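Glass lids: how do you all store them, and is anyone else weirdly into this?
Kitchen & Home > Organizing > Pots, Pans and Lids

swatifan_pots
Original poster

OK so I finally emptied the lower cabinet next to the stove, the one I have been avoiding since we moved in, and I am having the best time. I know how that sounds! But I pulled out every lid we own and put them on the counter and matched them to pots, and it felt like doing a jigsaw puzzle where half the pieces came from someone else's box.

Background: two adults, one tall kid who eats like three, a galley kitchen with one deep cabinet 90 cm wide (yes, metric, it came from my sister-in-law's old place in Canada). The pots nest fine. The lids do not nest at all. Up to now they lived on their sides in a baking pan and every time I wanted the medium one the whole row went over like dominoes.

What I want to know:
Do you store lids with the pot, or apart?
Upright or flat?
Does anyone have the Grerkerix door rack, and does the door still close?

I'm leaning toward upright in the cabinet with some kind of divider, but I love hearing how other people do it, so tell me everything.

marlow_st
Upright, apart from the pots, always. I've got a wire file sorter from an office supply store in there, the kind for folders. It's been going strong for 11 years and I have never once wished for anything fancier. The slots are narrow enough that the lids can't lean on each other. Mine are all glass with steel rims and not one has chipped.

teakettle_jo
Flat on the pot, upside down, knob pointing into the pot! Then the next pot sits right on top. It takes the same space as the pots alone and you never have to look for anything. I don't understand why people fight with racks. You flip the lid and you're done.

marlow_st
Except when the pot you want is at the bottom and you lift out a stack of cast iron and glass to get to it. I did that for years. My wrists said no.

teakettle_jo
Fair, if you have cast iron. Mine are light. And I put the one I use daily on top, so the stack hardly ever comes out.

swatifan_pots
Jo, I tried the upside down thing tonight and I am half converted. It works great for my two saucepans. It does not work for the big sauté pan because the handle on that lid is too tall, so the next pan sits on the handle and wobbles. But for the saucepans, wow, yes, thank you!

greenberg_imani
Hi all, Imani Greenberg here, I moderate the Baking section but I wander over when I see the word lids.

I have the Grerkerix door rack. The door closes, but only because my shelf is set back from the front of the cabinet. Measure that gap before you buy anything. Open the door, put a ruler on the shelf edge, and see how much air there is between the shelf and the inside of the closed door. Then measure your thickest lid from the glass to the top of the handle, and add a finger's width. If the second number is bigger than the first, forget door racks and go with a divider on the shelf.

The other thing with the door rack is noise. Every time you open the cabinet they all jingle. I stuck little felt dots on the contact points and it's a lot quieter now.

swatifan_pots
That is so useful, I just went and measured and my gap is tiny. Door rack is out. Felt dots are going on the list anyway.

norbert_k
I'll be the grump. You don't need most of those lids. We had a drawer full and I got rid of all but 2, a big one and a small one. If the lid is a bit larger than the pan, it just sits on top and steams fine. Try it for a month. My drawer now has room for actual food.

teakettle_jo
Sits on top and drips down the outside onto the burner, though? I've done it in a pinch but I would not want it for rice.

norbert_k
I make rice twice a week that way. Turn it down low and leave it alone.

marlow_st
With you on the clutter, Norbert, not with you on the rice. A lid that fits down inside the rim keeps the steam in. With a flat one on top I end up adding water.

plum_and_pine
What about the silicone ones that stick to any bowl or pan? I bought a set of the Urketti ones and they hang on a hook from a little hole in the tab. I love them for leftovers. For cooking, I like being able to see in, so I still grab glass. But as a way to cut down the number of lids they're great, and they weigh nothing.

swatifan_pots
Seeing in is the whole thing for me too! I am a compulsive lid lifter and glass has saved so many pots of rice in this house.

greenberg_imani
Cleaning question while we're at it, since the lids are all out. How does everyone get the gunk out from under the metal rim? Mine had a brown line all the way around.

marlow_st
Soak in hot water and dish soap, then a soft toothbrush run around the edge. For the really stuck stuff, baking soda paste, let it sit while you do something else, then brush again. Dry it standing up so the water runs out of the rim and doesn't sit in there.

plum_and_pine
Wooden toothpick! Go around slowly, wipe the toothpick often. It's very satisfying, put on some music.

teakettle_jo
And unscrew the knob once in a while if yours unscrews. I hadn't done it in I don't know how long and what was under there was not nice. Wash the knob, washer and screw, let it all dry, and put it back snug. Don't crank on it, glass doesn't like that.

norbert_k
Two lids, two knobs. Just saying.

teakettle_jo
Ha! OK, that one I'll give you.

hollis_9
Can I ask about scratches? I have a glass lid with a bunch of fine lines on it, and my mother-in-law says scratched tempered glass can go at any time and I should throw it away. Is she right or is she being careful?

marlow_st
Careful, and I'd be careful with her. Light surface scuffs from stacking and washing are on practically every lid that gets used. What you look for is something you can catch with a fingernail, or any chip on the edge, or a crack. Any of those and it goes in the trash, wrapped up. Tempered glass can hold together for a long time with a bad nick and then let go all at once when it gets warm.

greenberg_imani
Agree. Hold it up to a window and tilt it. Then run your nail across anything you're unsure of. And never put a hot one in cold water or down on a wet counter, scratched or not.

hollis_9
Thanks both. I did the fingernail thing and they're all just surface lines, nothing catches. I'm still going to tell her she was right to ask.

plum_and_pine
Good son-in-law.

swatifan_pots
Update! I got the Vostska divider from the hardware store, the adjustable one with the pegs, and it is SO good. You move the pegs to fit each lid, so the fat handles get a wide slot and the flat ones get a skinny slot. Lids upright on the left, pots nested on the right, and the two saucepans each wearing their own lid upside down, Jo style. So I took a bit from everybody, except Norbert, sorry Norbert.

I also did something that I'm very pleased with. I put a small piece of painter's tape on the underside of each pot handle and wrote a number, and the same number on the front of each slot. My kid emptied the dishwasher last night and put every single lid back in the right spot without asking me one question. I could have cried.

norbert_k
No offense taken. The tape is a good idea.

marlow_st
Tape gets gross near the stove. Paint pen on the bottom of the handle lasts longer. But glad you found something, that peg board thing looks handy.

teakettle_jo
Would the pegs work in a drawer? I've got a deep one under the oven with nothing but cookie sheets in it.

swatifan_pots
I think so, if the drawer is deeper than your biggest lid is wide. Mine would not have fit in a drawer. Measure first, like Imani said.

greenberg_imani
Moved to the Best Of list as of 6/29/23, there's a lot of good stuff in here. I'm adding the lid color thing below because I get asked about it every October when people pull out the soup pots. Matching handle colors helps more than you'd think. If your lids came from different sets, go by the handle first and the size second, and you'll find the right one faster than by squinting at glass. A bright blue one jumps right out at you.
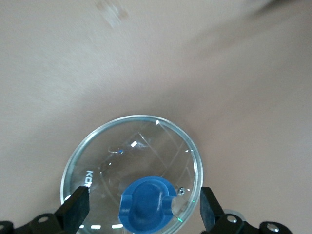
Related threads in Pots, Pans and Lids

Replacement knobs: which screw size do I need?
Nesting pots in a corner cabinet with a lazy Susan
Show us your deep drawers (over 4,000 replies, start from the last page)
Does anyone still use a hanging pot rack?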